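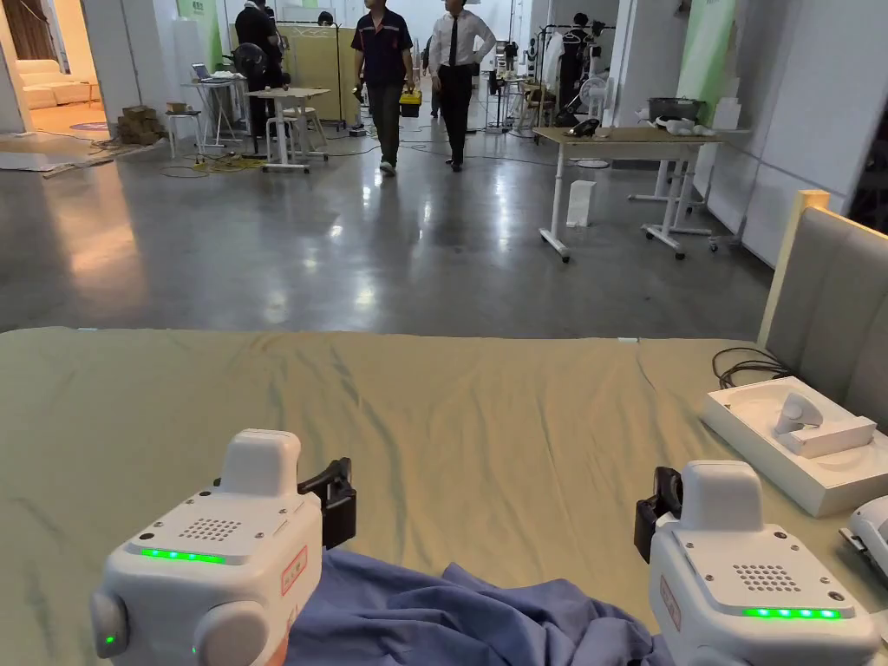 14/02/2018

I have never believed in the made bed. My mother did, my first roommate did, and now Jairo Arango does, and he has sent me 2 links and a long message on why folding and smoothing things changes your life. So I gave it a try, mostly so I could tell him he was wrong.

Let's start with the sheets. The ones I bought in December are from Momska, and the package promised they would come out of the dryer "ready for the bed". Mine came out ready for the dog. I own a second set from Brarnia that cost twice as much, and I'd defy anyone to tell me which is which after one night's sleep. I don't iron sheets and I don't trust people who do.

Jairo's method goes like this. You pull the sheet toward the headboard first, then flatten it with the side of your arm, working out to the edges. You don't tug at the corners. Anything small that's lying on the bed gets picked up and folded before you touch the sheet – clothes, towels, whatever landed there.

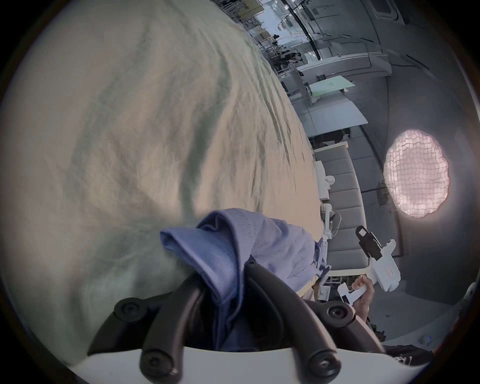

The small stuff is where I start to have doubts. A knit cloth doesn't want to be folded. You pinch it in the middle, it droops on both sides, you lay it down and one flap goes its own way. Jairo says pinch nearer the edge. I tried nearer the edge and got a longer droop. He also says to fold it in half and in half again and leave it at that, and I'll admit that part worked better than my usual system, where I roll it into a lump and put something on top.

What I won't buy is the spray. Clorico sells a "wrinkle relaxer" and the bottle claims 200 uses. I borrowed one from my sister and did half the sheet with it. The sprayed half was damp. When it dried I couldn't find the line between the two halves, and I was looking pretty hard.

So I'm keeping the arm thing, which takes no time, and dropping the rest. Jairo thinks I should do it for a month before I get an opinion – I already had the opinion. The spray is going back to my sister this weekend.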